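Grants > Community Kitchens > Terkden > Progress reports > July

Terkden Community Kitchen: progress report, July

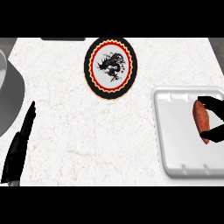

To Jessie Jardine, from Sieglinde Ostermann. Sorry for the short form, the long one is coming with the receipts. Same headings as last time.

Where we are

Lunch program running five days. 262 people on the sign-up list at month end. Not all come every week, summer is patchy, families travel. The school break pushed kids' portions up and the evening numbers down. We moved the evening serving to 5:30 and that helped a bit. Might go back to 6 when school starts.

Cooking classes: first group finished. 2 dropped out early, one for a new job, one we never heard back from. Second group starts after the break and is full. Bhatia taught the pulses and rice sessions and people want more of those, less baking. I had planned three baking nights. Cutting to one.

Food supply

Gritar still giving us the end-of-day produce, but pickup moved to 7 in the morning which is hard on the drivers. Asked for 8. No answer yet. Lots of zucchini. Too much zucchini. We pickled some and sent the rest to the church pantry on Mill Road.

Dry goods are ok through the fall. Oil is the problem, price went up again and we go through it fast with the classes. I'd like to move $1000 from the signage line to the food line, see budget note below.

Staff

Assistant cook post is filled, started mid month, working out well. Food handler certificate done. We still need a second person who can close up at night. Right now its me or nobody, and I was there past ten more than I would like.

The dishwasher rota fell apart while people were on vacation. Fixed for now by paying a few extra hours. Those hours are in the staff line, not in misc like last month.

Equipment

Walk-in cooler serviced, door seal replaced. Holding temperature now. Gistard quoted for the new extractor fan and the quote came in over what we had put down. Getting a second quote before I come back to you. Would rather not sign anything until the landlord confirms in writing who pays for the ductwork. He said on the phone that he would. Have asked twice for the email.

Health inspection passed, with one note about the labels on the opened containers. We now date everything when it's opened, markers are on a string by the cooler so they stop walking off.

Budget note

Spending is under plan overall, mostly becuase the fan hasn't been bought. Food is over. Signage not started and I don't think we need the big outside sign, the small one is fine and the people who need us know where we are. Please say yes or no on the $1000 by email, I can't order oil in bulk without it.

Late items from last report

- Survey: 40 forms back. Typed up, not yet read through properly. Main ask so far is longer hours and more food without pork.
- Insurance renewal: done.
- Allergy sheet in other languages: Spanish finished, Polish half done.
- Volunteer agreement: still with the lawyer.

Next month

Second class group. Fan quote. Someone for closing. Back to school boxes, if Gritar can do fruit, otherwise we buy apples. You asked about a visit, any day is fine but come before 11, after that I can't leave the stove.

S.O.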